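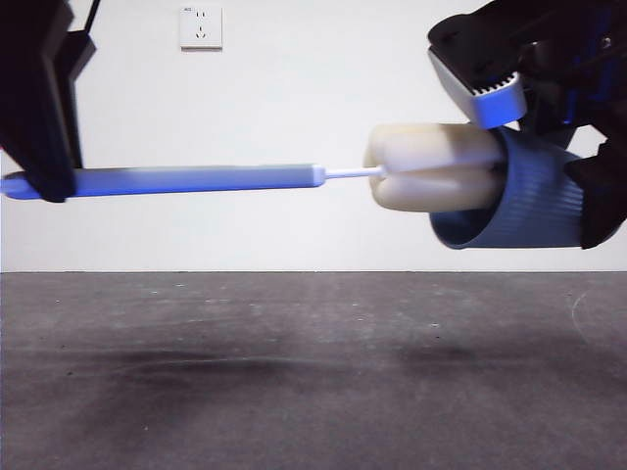
A blue cup on the sponge end of a bottle brush.

Let the visiting supporters come back

Since August, nobody from outside Prarska may buy a ticket for a football match at the Kołodziej ground. The city says it is a measure of safety. The club, Fleleck, says it only follows the city. The league says that each host is responsible for its own gates. I have supported Fleleck for most of my life, and I think the ban is wrong, also for those of us who live here and can still enter.

First I want to be fair to the people who decided it. The trouble last spring was real. Flares were thrown onto the roof of the bus shelter, two shop windows on the road to the station were broken, and a family with small children had to wait in the pharmacy until the street was calm. I was not there, but my neighbor was, and she does not exaggerate. After such an evening a city council must do something, and it must do it quickly. I understand this.

But something done quickly should also be looked at again when there is time, and this has not happened. The ban was announced for three matches. Then it was extended to the winter break, and now we read that it will stay until the end of the season. No report was published with the extension. The letter which season ticket holders received had one paragraph about safety and two about the new parking rules.

The Kołodziej ground has 2863 places. Of these, 583 belong to the visitors' section behind the north goal, which has its own gate, its own toilets and its own path to the parking lot. It was built exactly so that two groups of supporters could watch the same match without meeting. The broken windows were not near this path. They were on the other side, where everybody walks together, and on that evening there was almost no police on that side. To my mind this is a problem of planning. We have answered it by closing the one part of the ground that worked well.

There is also the question of who is punished. A person who travels to fight does not need a ticket. He can come by car, leave it anywhere and wait near the station, and the rule cannot stop him. The rule stops the father who wants to bring his daughter to her first away match, and the retired man who has followed his team to every small town of the region. It also stops my cousin, who moved away for work and now has the wrong address on her identity card. She was born four streets from the ground. She supports Fleleck more loudly than I do.

Some readers will say that the matches are quieter now, and that this is proof. Yes, they are quieter. I sat there in November and I could hear the goalkeeper's instructions from the top row. The attendance was 912, in a match against our nearest neighbors, for which in former times you had to come early to find a seat. The woman who sells soup beside the main entrance closed at halftime. When a stadium is so empty, it is naturally peaceful, but I do not believe that this is the peace we wanted.

I was also not happy to see how easily our sponsor accepted it. Vornico has its name on the shirts, on the scoreboard and on the little flags that children receive, and it likes to write that football brings people together. A sponsor cannot open a gate which the city has closed. It could, however, ask in public why the gate is closed, and a company which pays for the lights will be heard sooner than I will.

What would I do in place of the council? I would open the visitors' section for one match in spring, with half of the places and with names on the tickets. I would put the police on the station road, where they were missing. I would ask the other clubs to send their own stewards on the buses, as they did 10 years ago, when it was quite normal and cost very little. If there is trouble, the council can close the section again, and I will not write a second article against it.

The next session of the council is in February, and the ban is not on the agenda. It can still be added if one council member asks for it in writing. I have written to all of them, and until now I have received one answer, which thanks me for my interest in the parking rules.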